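In defence of the uncarpeted room

4 min read

When we moved to Fulthorpe, the first thing my mother-in-law asked was when the carpets were coming. She had seen the boards, been polite about them for most of a Tuesday, and could hold out no longer. I told her we rather liked them as they were, and she looked at me as though I'd said we meant to do without a roof.

I do understand. I grew up with carpet in every room, the bathroom included, and there's a great deal to be said for warm feet in November. But a fitted carpet is a marriage, and a mat is more of a friendship. You can take a mat outside and beat it, or lend it to your sister, or fall out with it altogether and put it in the loft for a year (I have done all three with the same one). My friend Divya Arumugam paid £200 to have a carpet fitted in her box room and has spent every month since worrying about tea.

Foam mats get sneered at, I know, and I sneered too until my knees turned fifty. Now I have one by the sink and another where I do my stretches, and I'd defend them to anybody.

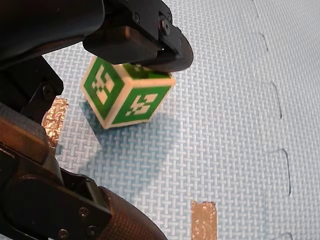
Light blue foam, with a bit of texture to it.

My mother-in-law still brings slippers when she visits, two pairs, one of them for me. I wear them, of course, they're lovely slippers.

Contact | © Divya Arumugam and friends, Fulthorpe | Back to top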